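Watholm Building, 2nd floor walk-through, February
Checked by: Tania Kanagaratnam. Start 4:44 pm
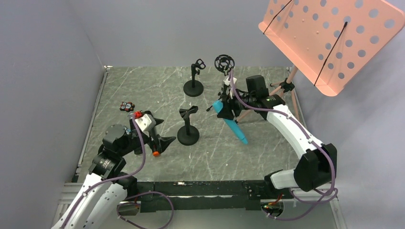 1. Exits and hallways
East stair door - OK, closes by itself
West stair door - sticks at the bottom, needs a shove. Told Weerasinghe last time too. FAIL
Hallway by room 21 - two boxes of paper towels against the wall, moved them myself
Exit signs - all lit except the one by the kitchen, flickers

2. Fire extinguishers
Tags current on all but the copy room one. Tag missing altogether, gauge is in the green. Needs new tag
Kitchen one is behind the recycling bin AGAIN

3. Electrical
Space heater under front desk, plugged into a power strip. Unplugged, left a note
Panel room - clear in front, good. Label for breaker 21 has peeled off, cant read it
Outlet cover cracked by the window in the Trurnura office. Work order in

4. Kitchen
Microwave cord fine. Zumov water heater drips at the valve, towel under it is soaked. Slip hazzard, call plumber first thing
First aid box - no burn gel, low on small bandages

5. Storage
Top shelf overloaded, heavy stuff goes down low. Shelf rated 4,000 lb total but thats the whole rack not one shelf
Ladder - OK, feet good

Still open: west door, kitchen exit sign, copy room tag, heater valve
Did not get to the roof hatch, no key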